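Fiche de contrôle - poste de dressage, salle de pause Trulwood
Avril 2018 - contrôle effectué par Concetta Lo Presti 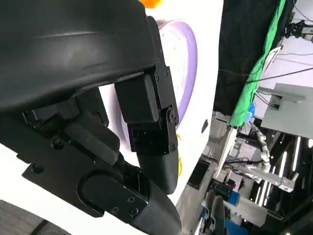 Vue 1 - Assiette à bord mauve sur le plateau blanc, point 2.1.

1. Table

1.1 Stabilité : conforme. Aucun jeu sous une charge de 40 kg appliquée au bord.
1.2 Hauteur du plateau : 90 cm, conforme au plan d'aménagement Nordin.
1.3 Surface : plateau blanc, contrôlé à la main sur toute la longueur. Pas de fissure. Légère rayure côté mur, sans arête vive. À revoir au prochain passage.
1.4 Chants et angles : conforme. Un embout de pied remplacé (référence Lukow).
1.5 Dégagement autour de la table : conforme. Le passage vers la porte doit rester libre pendant le service.

2. Vaisselle

2.1 Assiettes à bord mauve : conforme. Passer le doigt sur tout le pourtour, dessus et dessous. Un éclat, même petit, entraîne le retrait immédiat.
2.2 Fond des assiettes : l'intérieur clair présente un léger moucheté. Ne pas le confondre avec un résidu de lavage. En cas de doute, frotter avec un linge humide : un résidu part ou s'étale, un défaut de glaçure reste sensible à l'ongle.
2.3 Empilage : non conforme. Pile trop haute dans le placard bas - 4 assiettes au maximum par pile, consigne déjà notée en juin dernier.
2.4 Marquage « contact alimentaire » : conforme sur les pièces retournées. Marquage effacé sur un bol, mis de côté.

3. Petits objets et textiles

3.1 Petits objets posés près des assiettes : à ranger dans le bac Tradia avant le service. Rien ne doit toucher le bord d'une assiette destinée au repas.
3.2 Textiles : propres, secs, changés chaque jour. Un torchon humide laissé sur le plateau est compté comme non-conformité.
3.3 Produits d'entretien : conforme. Placard fermé, étiquettes lisibles.

4. Électricité

4.1 Bouilloire, 2000 W : conforme. Cordon sans pincement, socle sec. Branchement direct sur prise murale, pas de multiprise.
4.2 Prises murales : conforme, plaques fixées, aucune trace d'échauffement.

Commentaires

Une non-conformité relevée (2.3), corrigée sur place. Bol du point 2.4 à remplacer - commande à passer par le service achats. La rayure du point 1.3 ne justifie pas d'intervention à ce stade, mais elle retient les salissures : nettoyer dans le sens de la longueur, sans éponge abrasive.

Visa : C. Lo Presti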